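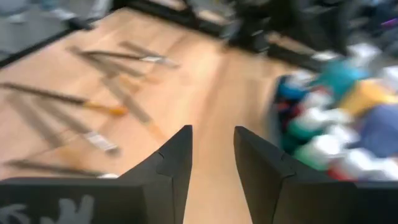 Teleop or hand guiding for putting brushes away?

stotell_bench
Two arms, task is picking up loose paintbrushes and standing them in a cup. I have 70 demos by remote control and the policy still fumbles the grasp. Would moving the arms by hand be better?

ruvalex
By hand, yes. You feel the bristle end drag on the wood. With a leader arm you feel nothing and close too early.

f_swanson
Disagree. Your hands end up in the camera view and the policy learns from that. Stay remote, slow down near the brush. I threw out anything jerky and kept 424 out of 600. 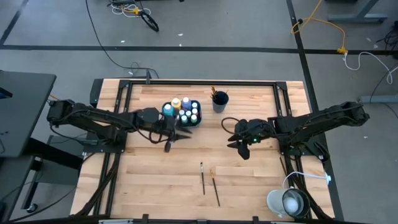
Re: start positions

pughline
Nobody asked how the brushes are laid out. If they always start at the same angle, more demos won't help. Change it every 6 runs.

ruvalex
Every run, not every 6. Still say hand guiding for the first batch.

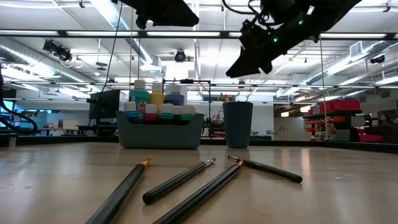

stotell_bench
Should I keep demos where I missed the brush and tried again?

f_swanson
Keep the ones where the second try was clean. Cut the ones where you hunted for it.

pughline
I'd cut both until the plain grasp is working.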